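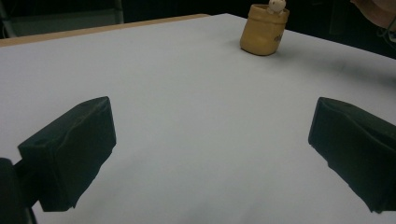

4 min read

Raising the humidity in a heated room without wetting the walls
By Garnet Dufour
Jan 15, 2018

Heated indoor air is dry in winter. Cold outside air holds little water, and warming it adds none, so the relative humidity drops as the temperature goes up. At 30 percent and below, wood joints open, leaf tips turn brown and static builds up on rugs. The target for most homes is 40 to 45 percent. Above 50 percent, water starts to form on cold glass and on the inside corners of outside walls.

The procedure below is for a single room with a door that closes. It does not apply to basements.

What you need

A digital hygrometer, or two if the room is long
A sealable plastic bag and a bottle cap
Table salt
An evaporative humidifier with a tank of four liters or more
A notebook

Step 1. Check the hygrometer

Cheap hygrometers can be off by several points when new. Fill the bottle cap with salt and add a few drops of water. The salt should look like damp sand, with no liquid standing on top. Put the cap and the hygrometer in the bag, seal it and leave it at room temperature for 9 hours. The reading should be 75 percent. Write down the difference and correct all later readings by that amount. If the difference is more than seven points, replace the unit.

Step 2. Record a baseline

Place the hygrometer at sitting height on an inside wall or a shelf. Keep it out of direct sun, away from the radiator and at least one meter from any plant. Log the reading morning and evening for 168 hours (one full week). Log the outside temperature next to it. A week normally includes at least one cold night, and the lowest reading is the one to plan for.

Step 3. Reduce the air leaks

Close trickle vents halfway only if the room has another source of fresh air. Fit brush strip to the bottom of the door. Check window seals with a strip of tissue on a windy day; where the tissue moves, replace the seal. In my own workroom in Fandodstead this step alone raised the reading by four points.

Do not block vents in a room with a gas appliance or a stove.

Step 4. Place and set the humidifier

Set the unit on a hard, level surface, away from curtains and outside walls. Leave half a meter clear on the intake side. Run it on the middle setting for a day before making any change.

An evaporative unit in a medium-sized room will use about 500 milliliters of water overnight in dry weather. If it uses much more and the reading does not rise, go back to Step 3.

Step 5. Adjust for outside temperature

Above 0 °C outside: set 45 percent
0 to -10 °C: set 40 percent
Below -10 °C: set 35 percent

These values assume double glazing. With single glazing, subtract five points from each. If there is water on the lower edge of the window in the morning, lower the setting by another five points and log again.

Step 6. Cleaning

Empty the tank daily. Do not top up old water. Once a week, rinse the tank with one part white vinegar to four parts water, leave it for 20 minutes and rinse twice with clean water. Replace the wick when it turns stiff or stays brown after rinsing.

Notes

Trays of water on radiators add very little moisture. Pebble trays under plants have only a small effect, limited to the air right at the leaves.

Drying laundry in the room does work, but the rise is fast and hard to control.

Start logging in October, before the heating runs all day. Toon Van Damme pointed out an error in the single glazing values in Step 5, now corrected.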